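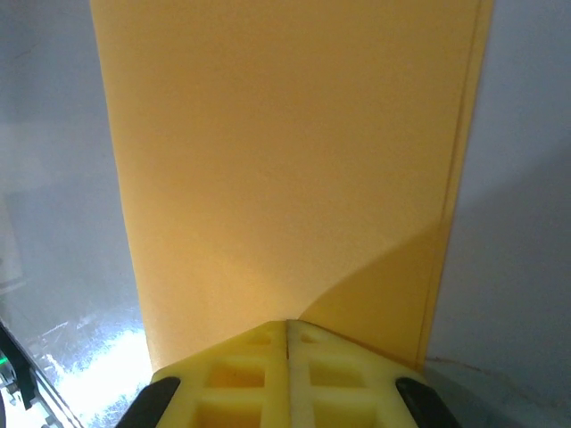
The Korndale toy and book drive opens again in November, and the sorting room on Petrenko Street will take drop-offs from 9 am. Last year more than 21 families were matched with a parcel before the school holidays, and Debora Pace would like to start packing earlier this time. We need board books, puzzles with all their pieces, art supplies and new pyjamas in kids' sizes. Plain coloured sheets with no printing on them, like the yellow one, are welcome for the craft parcels - any colour is fine. Please leave out soft toys and anything that runs on button batteries, as we can't pass these on.

Parcels are grouped by age, so a note on the bag saying who it would suit is a help. If you can spare two hours for sorting, call Sveva Mazza at the Domgate office. Larger donations can come to the side door after 4 pm. Please ring first.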